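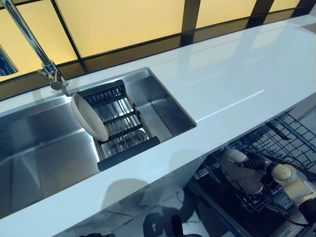 Stornton College put its student robotics projects on show on 21st May, and I went along with low expectations and a notebook. I have been to a good many of these days. There is usually a line-following buggy that loses the line, a poster with too much text on it, and a head of department who uses the word "journey" before the coffee has been poured. Stornton managed all three before ten o'clock, but I stayed until they locked up, so something must have held me.

The project I had come for was the kitchen one. Four second-year students have spent the year trying to get a robot arm to deal with the washing up, under the eye of their tutor, Danuta Grabowska. The task as written on their brief is to move crockery between a dishwasher and a drying rack over the sink without dropping any of it. They were given the use of a proper fitted kitchen for it, with a glossy white worktop and a glowing yellow wall behind that would not look out of place in a hotel bar. I have seen student teams work in cupboards. This lot have nicer taps than I do.

My first question was why anyone should want it. Loading a dishwasher takes me a few minutes and I don't need a degree to do it. Keyvan Bahrami, who looks after the gripper side, had plainly been asked before. He said the dishwasher was picked for being awkward: thin wires everywhere, things tucked low down, and very little room for a hand of any sort. "If it can get its fingers in between the tines and out again, it can do lots of other stuff," he said. I wrote that down with a question mark beside it. "Lots of other stuff" is the phrase on which a great many grant applications have floated.

We were given two demonstrations, one before lunch and one after. In the first, the arm went down to the lower rack, felt its way between the tines, closed on nothing and came back up looking pleased with itself. It did this three times. Keyvan changed a number on his laptop and on the fourth go it came up with a bowl, carried it across at the speed of a hearse and stood it on the drying rack. There was applause. I clapped too, though I noticed that the bowl was a plain matt one, and I have my doubts about how the thing would get on with a wine glass or a greasy roasting tin. When I asked, I was told glasses were "next year". Cutlery was not on anybody's list.

The afternoon run was better. It got a bowl on the first attempt and a saucer on the second, then stopped dead halfway to the sink with the saucer in mid-air. Malou Ragnarsson, who wrote most of the software, explained that it had lost confidence in where the rack was and would sooner stop than guess. I thought that was a fair answer, and a better one than I generally get from companies trying to sell me things. It still took her 17 minutes to get it going again, during which most of the visitors drifted off to look at the buggies.

I asked what it had all cost. The arm is on loan within the college, so that doesn't go on the bill, which is convenient. The students' own budget was £900, most of it spent on fingertips. They wear out, apparently, or they tear on the rack, and there was a biscuit tin of dead ones that I found more informative than the poster. The poster claimed 3000 practice attempts over the year. It did not say how many had worked. I asked Malou and she went and found the figures for me without any fuss: just over half, counting everything since the autumn, and a good deal better in the last few weeks. Why that isn't on the poster I can't imagine. It is the most interesting thing they have.

Lunch was sandwiches. A man from Govell, a firm that makes catering equipment, gave a talk on the future of the commercial kitchen which could have been given at any time in the last twenty years. He had a slide of a chef shaking hands with a robot. I went outside for some of it.

The rest of the hall was mixed. Kristaps Paulauskas showed me a sorting machine for screws that did exactly what its label promised, quickly, with a great deal of noise, and I would have given it the day's prize. It came second. A first-year group had built a plant-watering device called Etard, which watered the floor. The prize itself went to the kitchen team, chosen by Urmas Dambrauskienė from the engineering department, who said she had marked them on their logbook as much as on the arm. I asked to see the logbook. It is very thorough, and whole pages of it are about cables — where they hang, what they catch on, who moved them. Anyone thinking of taking up this line of work should read those pages first.

Do I think we'll have arms doing our dishes soon? No, and to be fair to the students, none of them said so. That was left to the man from Govell. What I saw was a slow machine doing a small part of a dull job, with four people standing by to help it. The four people were good, though. They knew what was wrong with it and told me when I asked.

Practical points for anyone going next May: entry is free, parking is behind the sports block and fills up early, and the kitchen is on the second floor at the far end, past the Siliņa workshop. The lift was out of order. Get there for the afternoon demonstration if you can only manage one, and ask to see the tin.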